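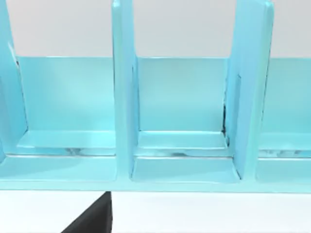

Farard Seed Swap Records

README for the data files, release 3

Farard is a set of tables listing vegetable seed packets handed in and taken out at the Dikby and Trumska seed swaps. It covers 61 bean varieties and 105 tomato varieties. Peppers and squash are in a separate set and follow different naming rules.

This site uses cookies to remember your settings. Accept | Manage choices

Files

- packets.csv — one row per packet
- varieties.csv — one row per variety, with other spellings
- swaps.csv — one row per swap, with place and month

Columns in packets.csv

- packet_id: text, never reused
- variety_id: matches varieties.csv
- year_saved: four digits, blank if the packet had no year on it
- seed_count: as written by the donor, not checked
- swap_id: matches swaps.csv

Known problems

Seed counts above 100 are mostly guesses by the donor. Tomato packets from the first Trumska swap have no year. The name "Sqalli" was used for two different pole beans until the May swap, and older rows could not be split, so they all carry the ID of the brown-seeded one. Treat those rows with care if you are comparing seed color or days to harvest.

Germination results are included only where the donor tested at least 30 seeds. Smaller tests were dropped in release 2 and have not been put back.

Changes in release 3

Fixed doubled rows in swaps.csv. Dates are now stored as month and year only. Two misspelled variety names were merged.

Use

Free to copy and change with credit to the Farard seed records. Send corrections with the packet_id and the old and new values.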